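Onthorpe court fines haulage firm Skotance over loading yard injury

Skotance must also pay for new pedestrian barriers at its Stunley depot

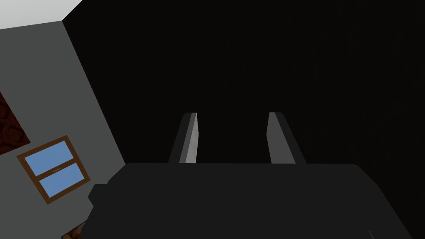
What the court heard

A haulage company has been fined after a delivery driver was struck by a reversing truck at its depot in Stunley. Skotance pleaded guilty at Onthorpe court in April to one charge of failing to keep a safe workplace.

The driver, who worked for another firm, was walking back to his cab when the truck pulled out of bay 4. He suffered a broken pelvis and a broken wrist and was off work for 214 days.

The court was told that painted walkways in the yard had worn away and had not been redone. Drivers were crossing the same ground as reversing vehicles, and the yard had no signal person on the evening shift. A written plan for separating people and trucks had been drawn up when the depot opened but was never put in place.

The driver of the Skotance truck was not charged.

The sentence

Skotance was ordered to pay a fine of $200,000 plus court costs. It must install 100 yards of fixed barrier between the loading bays and the visitor parking lot, and must report to the court when the work is finished. The Mösli Road entrance will stay closed to foot traffic until then.

Advice for yard operators

Operators should check that walkways are marked and lit, and that visiting drivers are told where to wait while their vehicles are loaded. Reversing should be kept to a minimum, and yard rules should apply on every shift.

Copies of the sentencing remarks are available from the Onthorpe press office between 9 a.m. and 4 p.m.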